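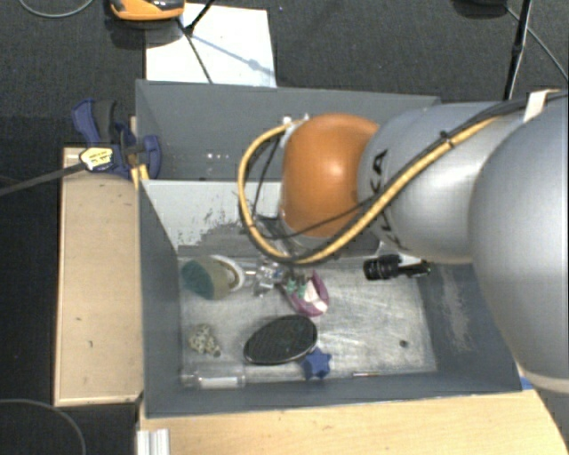 Flotville is an inland market town on the Aidoo River, known mainly for its trade in dried beans and seed grain. It lies 22 miles north of Flerside, the county seat, and had a population of 3578 at the last count.

History

The town grew up beside a shallow crossing used by farmers bringing crops down from the Jorkau hills. A weekly market was held on the east bank before any permanent houses were built there. The first bridge, made of timber, was lost in a spring flood and replaced by the present stone one, which has four arches and still carries the main road.

Growth was slow until the railroad arrived. Seed merchants then moved from Flerside to Flotville, where land near the tracks was cheaper, and built a row of brick storehouses along Depot Street. Passenger trains were later withdrawn, but freight service continues.

Economy

Farming and the sorting, storage and shipping of farm goods remain the largest sources of work. The Flotville white, a small bean with a thin skin, is grown on the gravel soils west of the river and is sold under a local mark. Other employers include a paper mill, the district hospital and a packing plant.

Landmarks

The Grain Hall, designed by the architect Isamu Hirano, stands on the market square. It reopened on 8 July 2022 after repairs to its roof and clock. The hall holds the town library and a small museum of weights and measures – among them a set of brass bushel measures once used to settle disputes between buyers and growers.

Culture

The Bean Fair is held each May and draws visitors from about 24 nearby towns and villages. Events include a cooking contest, a plowing match and a boat race from the stone bridge to the old mill.

See also

Aidoo River
Flerside
Jorkau hills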